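Ticket 423: Room 244, bed linen keeps riding up, shirt on bed
Property: Stoltov House
Queue: Rooms and Linen
Status: Resolved
Priority: Normal

Opened by: Floor 2 desk

Reported problem: the new white sheets in 244 won't stay put. The room gets made up nicely in the morning and by late afternoon there's a big ridge of fabric across the bed. Also, guest items are on the bed and we need to know how to handle them before a remake. Pictures attached.

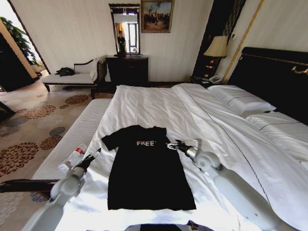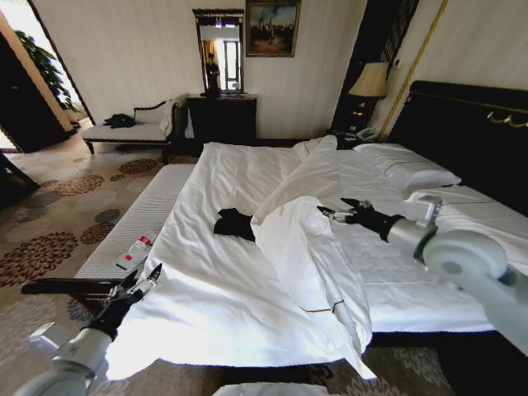

Attachments 1 and 2: bed in 244, black FREE T-shirt laid out in the first, sheet bunched up in the second.

Reply from Linen Support, 10:15 am

Thanks for these, they're really useful! The second one tells me a lot. See the thin dark brown stripe along the hem? On the Peltance sheets we switched to in May, that stripe marks the top end. It should finish up by the pillows, and in your picture it's down on that twisted ridge running toward the lower right. So before anything else, I'd like to rule out a sheet that went on turned around.

Could you check three things for me?

1. The size on the label. The bed in 244 takes the large size and the smaller one looks almost the same folded.
2. Whether the mattress pad is strapped at all four corners. I can see the white quilted edge on the left side in both pictures, and I can't tell from that if the straps are on.
3. Which wash batch it came from (code is inside the bottom hem).

On the guest items: shirt gets folded and goes on the bench with the black bag. Same for the black cloth item in picture 2. Water bottle goes on the nightstand, over on the lamp side, clear of the telephone. Please don't put anything in the dresser, guests never look there and then we get the phone calls.

Update from Floor 2 desk, 11:40 am

OK, went through the list.

Label says large, so that's fine. Batch is Uleo 80. Pad straps: 2 were off, both on the window side! They had slipped under the mattress and you'd never spot it unless you lifted the corner. Put them back on and the pad feels completely different, nice and flat.

Tried the old sheet again with the straps fixed. Better, but it still crept when I sat on the edge and got up a few times.

Reply from Linen Support, 12:05 pm

Oh, great find on the straps, that's half of it right there. Uleo 80 is the other half, I think. We've had two more rooms with sheets from that batch and they came back short on length. My guess is they ran too hot in the dryer. Please pull it and swap in one from the Grgić shelf (second from the top, left side of the linen closet).

When you remake it:

Lay the sheet with the stripe at the headboard end.
Tuck the foot first, all the way under, then the head.
Do the corners next and leave the long sides for last.
Smooth from the middle out, then the duvet on top.

Update from Floor 2 desk, 4:30 pm

Swapped and remade at 12:50. Just went back in to look and it has hardly moved! I sat on it, leaned on it, dragged my arm across it, and the corners held. The whole bed looks so much better with the stripe running straight along the top. Shirt and the other black item are folded on the bench, bottle is by the lamp.

I'm going to check the straps in the rest of the rooms on this side tomorrow morning. Can you send up more from the Grgić shelf? We're down to four.

Reply from Linen Support, 4:45 pm

Love it. Sending a stack up with the evening cart. Bag the Uleo 80 sheets separately and mark them "short" so they don't go back into the wash with the others. Closing this one, reopen it if the ridge comes back.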